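Section 4: Setting up your breakfast tray service

Trerside Guest House Handbook, for owners and whoever is covering for them
Revised 7/4/24

You have reached the part of the handbook that deals with food being carried up stairs. If you serve breakfast only in a dining room, skip to Section 5, and consider yourself fortunate. Everyone else should read this section once before the first guest arrives and again after the first spillage.

4.1 Before you begin

You will need:

Trays, one per room plus one spare
Tray cloths, two per tray
The order cards supplied in the back pocket of this handbook
A pencil on a string, tied to something heavy
A side table or shelf on each landing
A kitchen timer that can be heard over a kettle

The Jevora hot cupboard is covered in Section 7. You do not need it for a cold tray. You will be tempted to use it as a plate store all the same, and by December you will have forgotten it has a plug.

Note: Measure your stairs before you buy trays. A tray 503 mm long looks quite modest in a shop. On the turn of a back staircase it behaves like a wardrobe.

4.2 Choosing the tray

1. Pick a tray with a raised rim. Flat boards photograph well and deliver toast to the carpet.

2. Check that you can carry it loaded, with your elbows in, through your narrowest door. Do this with tins of beans before you do it with someone's tea.

3. Look at the underside. If it rocks on the landing table, it will rock on the guest.

4. Wash it once in the way you mean to wash it for ever. Some patterned trays come out of the dishwasher as plain ones.

5. Write the room name on the underside in something permanent. Trays drift. The tray from the Ayala room will be found in the Brindevach room within a fortnight, usually beneath a hairdryer.

Caution: Do not stack trays while damp. They form a bond stronger than most glues, and separating them at half past six in the morning wakes the whole first floor.

4.3 The order card

Each room gets a card the evening before. The guest fills it in, hangs it on the door handle and goes to bed. That, at any rate, is the theory.

1. Put the card on the pillow at turn-down. A card left on the desk joins the leaflets about steam railways and is never seen again.

2. Collect the cards at ten in the evening. Walk the corridor again at six for the late ones.

3. Read each card all the way to the bottom. Guests put the serious matters, such as nut allergies, in the space marked "Anything else?", directly after a request for more jam.

4. If a card gives no time, use 8.30. If it gives two times, use the later one and keep the eggs out of it.

5. If a card has not been filled in at all, send nothing. Knocking to ask whether someone would like to be woken is poor form.

6. File used cards by room until the guest has checked out. They settle arguments about porridge.

Note: Allergy requests are copied on to the kitchen board in capitals, with the room name beside them. Never carry one in your head. You will be carrying enough.

4.4 Times and temperatures

Cold trays may be laid up to 28 minutes before they are due, covered, in the coolest part of the kitchen. Milk, butter and anything else that sulks in the warm goes on last.

Toast is made last of all. There is no known method of holding toast. Racks cool it, cloths steam it, and the hot cupboard turns it into roofing material. If your kitchen is a long way from the bedrooms, offer bread and a choice of spreads and say it with confidence.

Tea travels in the pot with the lid on and the spout facing away from you. Fill the pot to the line inside, which is lower than you would like. The difference between the line and the brim is the amount that would otherwise be in the saucer, the sugar and your sleeve.

Coffee for one is 125 ml in the small pot. Coffee for one who has ticked the box twice is the large pot and no conversation.

4.5 Laying the tray

Lay up on a clear, dry table, away from the toaster. Keep everything for one room together until that tray has left the kitchen. Most muddles begin with a spoon borrowed from the next place along.

1. Wipe the tray, including the rim, and dry it with a clean towel.

2. Set out the cloth, cutlery and plate on the table next to the tray, and check them against the card before anything is loaded.

3. Lay the cloth if you are using one under the crockery. Fold it if it is to serve as a napkin. A cloth cannot do both jobs, though guests will make it try.

4. Put the heaviest item nearest to you. On most trays this is the teapot. On a full cooked order it may be the guest's optimism.

5. Add the bread or pastry. If it is going straight on to the tray, the surface must be food-safe and spotless. If you are in any doubt, give it a plate.

6. Add cutlery last and lay it flat. Cutlery balanced across a bowl will stay there until the third stair.

7. Look at the card again.

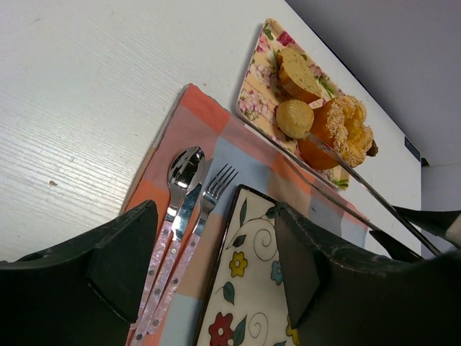 Fig. 4a. Floral tray with bread, checked cloth, cutlery and plate.

Patterned trays hide crumbs, for good and ill. Tilt one to the window when you wipe it, and go over it with your fingertips if the light is bad. Plain trays show everything and need no such courtesy.

Caution: Vases. A single stem in a narrow vase is charming as far as the kitchen door. If you must have flowers, put them in the room beforehand, or buy a tray with some printed on it.

4.6 Carrying and delivering

1. Prop the kitchen door open first. The old trick with the hip works 94 times, after which you will be buying a new teapot.

2. Carry with both hands under the tray, thumbs on the rim. Go up the stairs on the wall side and look where you are going. Watching the milk makes it worse.

3. Rest the tray on the landing table. Do not knock with your foot, however well you know the guest.

4. Knock twice, say "Breakfast", and wait. Count to 28 in your head. People need time to find a dressing gown, and more time to find out which way round it goes.

5. If the door opens, ask where they would like the tray and put it there. Do not rearrange the room to make space. If every surface is covered in maps and socks, offer to leave it on the landing table.

6. If the door stays shut, knock once more. Then leave the tray on the table, covered, and go. Make a note of the time on the card – you may be asked.

Note: Dogs. Where a room is booked with a dog, nothing is ever left at floor level. The dog will deny everything and the guest will back it up.

4.7 Collecting and cleaning

Trays are collected from the landing after ten. Those still inside the rooms are collected when the rooms are made up. Do not knock to ask for one back, even if you are down to the spare.

1. Check the tray for things that are not yours. Earrings, tablets and hearing aids all end up under the cloth. Shake each cloth over a table, never over the bin.

2. Scrape, stack and wash in the usual order: glass, cutlery, crockery, then the tray itself.

3. Soak marmalade. Scrubbing only moves it about.

4. Dry trays upright in the rack. See the caution in 4.2 if you are thinking of doing anything else.

5. Wash cloths at the temperature on the label. Egg needs a cold rinse first or it stays for the life of the cloth.

6. Retire any tray with a cracked rim or lifting surface. It may be used in the greenhouse.

4.8 When things go wrong

Tray arrives at the wrong room: apologise, leave it if it has been started, and make another. Do not attempt an exchange in the corridor.

Tea in the saucer: change the saucer. Keep spare ones on the landing, in the drawer, beneath the bulbs.

Guest says the bread is cold: it is bread. Offer toast, and bring it at a run.

Guest has ordered for 7.00 and is asleep: leave the tray as in 4.6, step 6. Replace hot drinks once if asked.

Tray dropped on the stairs: stand still first and check nobody is coming down barefoot. Pick up the large pieces by hand with gloves on, vacuum the rest, and go over the treads with a damp cloth. Then start that order again from the card, including the toast.

Continue to Section 5, Dining room, or to Section 7 if the hot cupboard has begun to click.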